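Home Notebook Events Archive Contact

We use cookies to keep this site working. By staying on the page you accept them. OK More info

Workshop notebook, Wednesday

Drum pickups for the Zarkville night, second go

Picking up where last week's page stops, with the big drum howling and me pulling faders down in a panic. I've had a few days to think about it and I'm fairly sure the mic wasn't the problem. The problem was me putting a contact pickup right where the skin meets the hoop and then asking for a ton of low end out of it. So today was all about moving pickups around and listening, which is slow and a little boring and also my favorite kind of day!

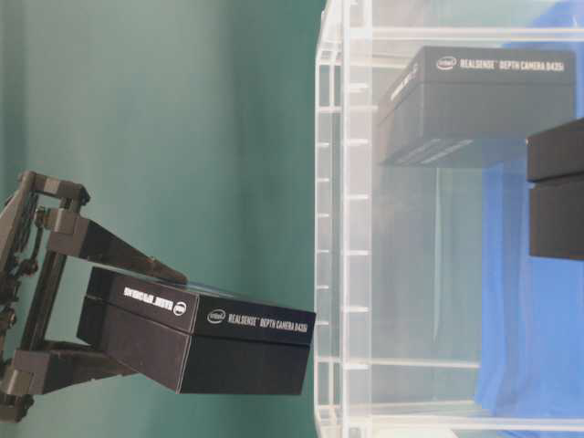 Lo Drukatska
Sound and live electronics, Ekier workshop

For anyone reading this who wasn't in on the planning: the idea for Zarkville is that the drummers play exactly how they always play, hand drums and bells and the shaker parts, and the electronics listen to them. No click in anybody's ear. The laptop follows the drums (or tries to), and the synth lines stretch and squeeze to match. That means I need a clean hit from each drum, clean enough that the software doesn't think the low drum's boom is a note from the middle one. Last time it did think that, constantly, and we got this stumbling bass line that one of the drummers said sounded like a goat on stairs. Fair.

So, what I tried.

Started with the low drum. Moved the pickup off the hoop and down onto the shell, a hand's width below the rim, with the soft putty and a strip of cloth tape over the cable. Night and day. The boom is still there but it arrives as one hit with a tail, where before I was getting a sort of double thump. I rolled off a bit of bottom and set a little bump at 700, which is where the slap of the palm seems to live on this drum. With the bump in, open tones and slaps come out different enough that I can tell them apart with my eyes shut. The software can mostly tell them apart too. Mostly.

Middle drum next. Same spot on the shell, same putty, and it was worse! Very thin, kind of papery, and it picked up every knock of the player's ring. I moved it to the inside, up near the top, and that was better but then the cable wants to buzz against the shell. Foam around the cable fixed it. I don't love having foam in there, it'll fall out the first time somebody carries the drum down a staircase, but it'll do until I can make a proper clip.

The high drum is easy. It's always been easy. Pickup anywhere on the outside, a dip at 2000 to take the spit out of it, done before my coffee was cold.
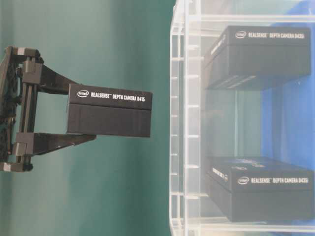

Latency, again

This is the part I keep dodging. The drummers feel the delay before I can hear it. I had the buffer set comfortably high all week and the laptop was happy, no crackles, fans quiet. Then we played the slow piece and the bass line sat behind the low drum like it was dragging a sack. I measured the round trip at 17 milliseconds, which doesn't look like much written down, but when your whole body is used to the drum speaking the moment you touch it, it's a mile.

I dropped the buffer and froze every track that didn't need to be live, and got it down to 7. Nobody complained after that. The price is the odd crackle when I open the big reverb, so the big reverb is now printed ahead of time and I just ride the level. I miss being able to mess with it on the fly, I really do, but I'd sooner have the timing right.

Note to self: turn the wireless OFF on the laptop before measuring anything. I chased a hiccup for most of the morning and it was the thing checking for updates.

About following the tempo: I've stopped using the bell as the guide. It seemed like the obvious choice (it's bright, it's steady, it cuts through everything) but the bell player likes to leave holes, and the moment there's a hole the software panics and guesses. The shaker is a much better guide. It never stops. I put a small mic close to it and made a really ugly, squashed copy of the sound that only the computer hears, and the tempo line went from a scribble to a gentle slope. You can see the whole group lean forward in the last part of the song. Beautiful thing to look at on a screen.

One argument we had and didn't settle: should the synth push back? Right now it only follows. One of the singers wants it to hold its ground sometimes so the group can pull against it, the way they'd pull against another drummer. I like this a lot as an idea and I've no clue how to build it without everything falling down. I tried a lazy version where the synth only takes in half of each tempo change. It was fun for a verse and then it got seasick. Keeping the patch, saved as "stubborn", for anyone who wants to have a go.

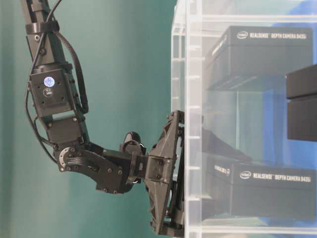 Black arm, clear shelf, green wall.

Still to do before we load up:

- Proper clip for the middle drum, no more foam.
- Spare pickup cables, the short kind. The long ones get stepped on.
- Ask Zarkville what their stage is built on. If it's hollow wood I'll need to float the low drum on something, or all this work on the boom goes out the window.
- Print reverbs for the slow piece and the closing chant. Listen on bad speakers too.
- Label the DI boxes. Last time I did it in pencil and couldn't read a thing once the lights went down.
- Practice the failure! If the laptop dies in the middle of a song, the drums carry on and I fade up the room mics. We said we'd rehearse it and then we went and ate instead.

We ran the closing chant once more before packing up, with everyone a bit tired and the voices low, and the bass followed them all the way down into the slow ending. It was around 700 takes better than last week's (ok, I'm exaggerating). Recording is on the shared drive under today's folder, the second file. Skip the first one, I'd left the shaker mic in the main mix and it's painful.

Sign up for our newsletter to get new notebook pages by email.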